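May 12, 2023

Back from the Keltville trade fair and writing this up before I lose the scraps of paper in my jacket. Third year for us with the stand, first year sharing it with the Juvwood folks, and I'd share with them again in a heartbeat (they brought their own carpet!!).

Badge scanner first. It logged 497 contacts, and over a third of those are the same people scanned again on the second day. Debashish wrote a little script on the train that merges them by email, but it choked on anyone who typed a plus sign in their address. Raw export is on the shared drive, folder 2521, please don't sort it in place like last time. I'll redo the merge once he's fixed the plus sign thing.

Demo laptop: died twice, both times when the hall lights went to the evening setting and somebody flipped the floor breaker. Next year we bring the small battery backup, the one sitting under Tania's desk doing nothing. Also longer network cable. The hall wireless was useless from about ten until lunch and I ended up showing the Biltero search module from a local copy, with last November's records in it. Two people noticed the dates. Fine.

What people asked for, over and over: can it read our old scanned catalogs, and can we get our stuff back out if we leave. The second one came up so often that I think the export page should be on the front of the flyer. Selvaraj disagrees, says it sounds like we expect them to leave. We went back and forth on it through a whole plate of fries and got nowhere.

Location was great, by the way, right by the side doors next to Dissanayake, so we caught everybody heading for coffee. Stand booking for next year opens in November and I want the same spot.

To do: call back the 5 libraries marked red, return the lanyards, find the missing HDMI adapter (black, short, my initials on it in silver pen). 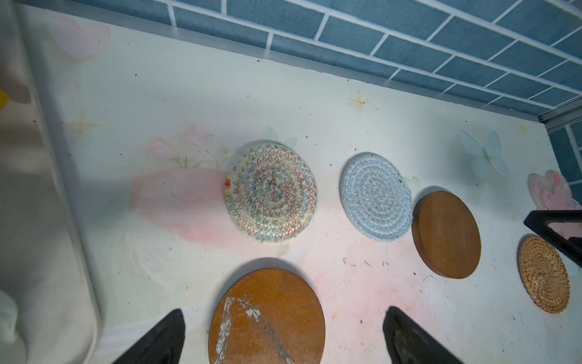
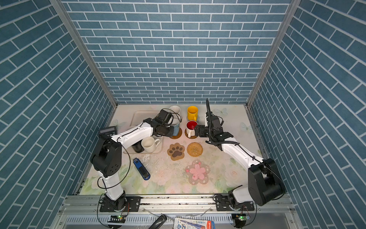 Coasters on the printed tabletop, both pictures.

Jolene McPhee: The adapter is in the box with the flyers, I packed it myself. And I'm with you on the export page. Three of the red-marked libraries asked me the same thing while you were off fighting with the breaker, so put it on the front and let Selvaraj have the back.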